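3.2 Cell setup and upkeep

All trials were run on a single bimanual cell, which we call Corkik. It has two arms mounted on one black base bar at the near side of a wooden table, each ending in a two-finger gripper. The cell was assembled by the first author and has been looked after since January by Shoaib Lashari, who also wrote the daily check described below. We give the upkeep in more detail than is usual because most of the lost time in our first round of trials came from the cell and very little of it from the policy.

The task is clearing up after a meal. The left arm deals with loose food and the right arm with dishes. We used uncooked white rice as the loose food. It is cheap, it is easy to see on dark surfaces, and it does not smear, so the table can be reset by hand between trials. Its drawback is that it travels. Grains end up on the table, on the base bar and sometimes in the joints of the fingers.

A trial starts with dry rice on the black tray, a teal serving tray holding the dishes, and the dish rack on the right. The open plastic container behind the rice tray takes what the left arm collects. Objects are placed by eye inside zones agreed on beforehand, and we left the exact positions free to vary. Figure 4 shows the cell with both arms over the work area.

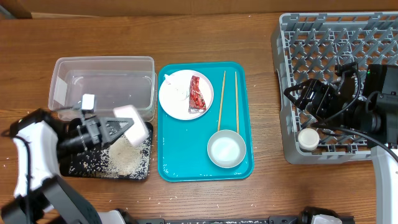
Figure 4. The Corkik cell during the clearing task. The left gripper holds a pink and white block above the rice tray; the right gripper is over the dish rack.

Rice under the fingers was the most common fault. A single grain between finger and pad shifts the grip enough to tilt a held object, and the tilt grows as the arm moves. In the first round we cleaned the fingers only when a grasp failed. In the second round they were brushed after every 9 trials whether or not anything looked wrong, and the base bar was wiped down with the same brush. The brush is a soft 30 mm paintbrush. We tried compressed air first and stopped, as it blew grains toward the joint housings.

The finger pads are a molded part from Handura. New pads grip well, then slowly lose their texture. We replace both pads on a gripper together after 500 grasps, counted by the control software. Replacing one pad alone left the pair uneven, and the gripper then closed slightly off center. After a pad change the gripper is opened and closed fully, and the closed position is stored again.

Cable routing took longer to settle. The wrist cables need enough slack for the full turn of the last joint, but a long loop can hang low and catch on objects. On the right side the likely snag is the rack, whose pegs stand up from a lattice. We shortened the loops in steps and ran each arm through its widest reach after every change. The final length clears the pegs at all the poses used in the task. Cable ties are checked each morning and moved if they have slipped.

The wrist sensor on the right arm is calibrated at the start of each day with a printed board laid flat on the table. The procedure was adapted by Wian Nkosi from the one used on our older Maluleke cell. If the result differs from the stored one by more than 2 mm, the mounting screws are tightened and the calibration is run again. This happened twice during the study, both times after the arm had touched the backboard.

All faults, pad changes and recalibrations were entered by hand in the Siltum log, along with the number of the trial in progress. Trials stopped by a cell fault were repeated from a fresh reset and are left out of the success rates in Section 4.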